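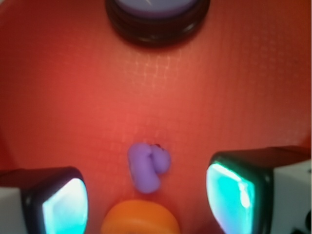
*Fig. 1. Small violet piece on the red surface, dark-rimmed round object behind it.*

## Unit 2: Sorting small soft pieces

Course: Materials for Hand Work, Dravbridge. Notes by Lộc Mạch, with corrections from Marlene Lévesque.

In the first unit we spoke about hard parts. Now we come to soft ones, which are more difficult to describe in words. Students often write "a lump" on the sheet and continue. Please write the colour first, then the outline, then the surface. For a piece with two lobes, note which lobe is bigger and where the crease runs.

A coloured background is useful — but it also changes how we see the piece. Violet looks darker on red than it does on white paper. Keep to one background for the whole exercise.
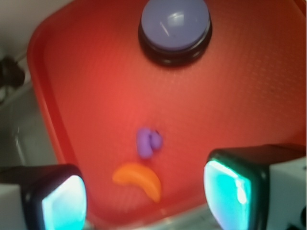

When two pieces lie close together, describe each one alone before you compare them. A crescent has a direction, so write where its ends point. A lump has usually no clear direction, and it is allowed to say so.

**For the exercise**

- Work in pairs, 2 pieces for each pair.
- Written description: 80 words for each piece.
- Do not press the pieces while you describe them.
- Exchange sheets and try to find the piece from the text only.

Reading: Lundgren, chapter on soft forms. The sheets go to Kjell Strömberg before the June session.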